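Unit 4: Reading Labour Force Figures

Prepared by Dulce Quintero for students in the Clalham evening stream. Please read before the tutorial and bring the Wurkska workbook.

## 4.1 Who is counted

A person is *employed* if they did paid work during the survey week. A person is *unemployed* if they had no work, were looking for it and could have started. Everyone else of working age is *outside the labour force*. Full-time students who are not seeking work belong to this last group, as do most retired people.

The unemployment rate is the number of unemployed people divided by the labour force. It is not a share of the whole population. Students lose marks on this point every year.

## 4.2 The participation rate

The participation rate is the labour force divided by the working-age population. When discouraged workers stop looking, both rates fall. A lower unemployment rate may therefore be recorded in a town where no new jobs have been created. The Grirkier case in the workbook should be read with this in mind.

## 4.3 Types of unemployment

- **Frictional:** people moving between jobs
- **Structural:** skills or locations that do not match the vacancies
- **Cyclical:** a general fall in spending
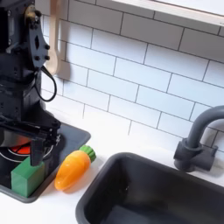
Structural unemployment is often discussed alongside automation, and the two should be kept apart in written answers. A machine replaces tasks, and an occupation is usually a bundle of many tasks. A cook's work includes ordering, tasting, cleaning and training juniors; a black gripper over a toy stovetop touches on very little of that bundle. Answers should name the tasks affected before making any claim about jobs lost.

## 4.4 Tutorial preparation

Complete questions 2, 5 and 6 in the workbook. For question 6, use the Assunção table and show all working, including the denominator chosen for each rate.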